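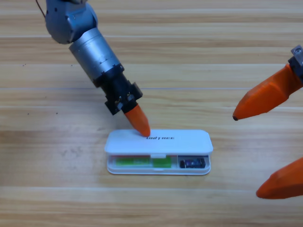

Étui UNITREE, doigt du bras gauche sur le couvercle entrouvert.

Imprimer ce ticket | Envoyer par e-mail
Catégorie : Club robotique > Bras et pinces > Manipulation à deux bras
Ticket n° 941 | Statut : en cours | 2 abonnés | 0 partage

Ouvert par : Ga-eun Kong, équipe Trukcombe
Vendredi 8 mars 2024

Problème : la tâche « étui » ne va pas au bout de façon fiable. Le bras gauche doit ouvrir le couvercle, le bras droit doit rester en attente à droite sans gêner. Sur la série de cet après-midi, le couvercle est retombé plusieurs fois après le premier contact. Pas de message d'erreur du contrôleur, pas d'arrêt d'urgence. Le journal indique « étape terminée » même quand l'étui est refermé.

Configuration : programme Govska, séquence 155, vitesse réduite. Table habituelle de la salle Kilthorpe. Le point d'approche du bras gauche n'a pas été modifié depuis la démonstration de juillet.

Déjà essayé :
- redémarrage du contrôleur, aucun changement
- nouveau calibrage du bras gauche, aucun changement
- étui vidé puis rempli de nouveau, même comportement

Réponse de Woo-jin Cho
Regarde la position de l'étui avant de toucher au programme. Il n'y a pas de repère sur la table et chacun le pose un peu à sa façon. Si l'étui est trop en avant, le doigt appuie sur le dessus du couvercle au lieu de passer derrière. Essaie aussi de décomposer la séquence en pas à pas et note la consigne de hauteur au moment du contact.

Réponse de Ga-eun Kong
Pas à pas fait. La consigne au contact est à 699, la valeur de la fiche. Donc la hauteur est bonne, je penche aussi pour la position. J'ai reculé l'étui et relancé la séquence à partir de l'approche.

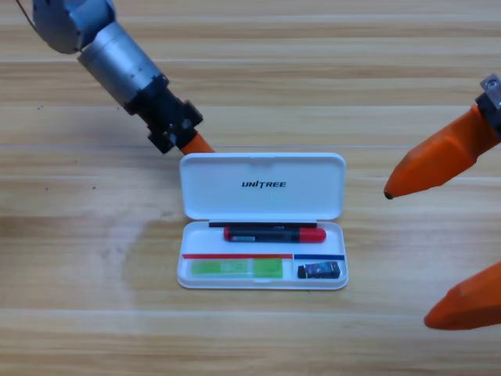

Étui ouvert, couvercle relevé, doigt orange juste derrière le bord supérieur.

Dans cette position, on lit l'inscription de face et le marqueur rouge et noir est accessible pour la suite. Je n'ai pas encore enchaîné avec la prise.

Réponse de Woo-jin Cho
D'accord. Ne change pas la consigne. À faire avant la prochaine séance :
1. Tracer un gabarit de l'étui sur une feuille et la fixer à la table.
2. Ajouter une pause entre l'ouverture et le retrait du bras gauche.
3. Remplacer la condition « étape terminée », qui ne vérifie que la position du bras. Son a commencé un test sur l'image de la caméra, à récupérer dans le dossier commun.

Réponse de Ga-eun Kong
Je prends 1 et 2. Pour le 3, j'attends la version de Son. Le ticket reste ouvert jusqu'à une série complète sans reprise à la main.

Commentaires (4) | Imprimer | Envoyer par e-mail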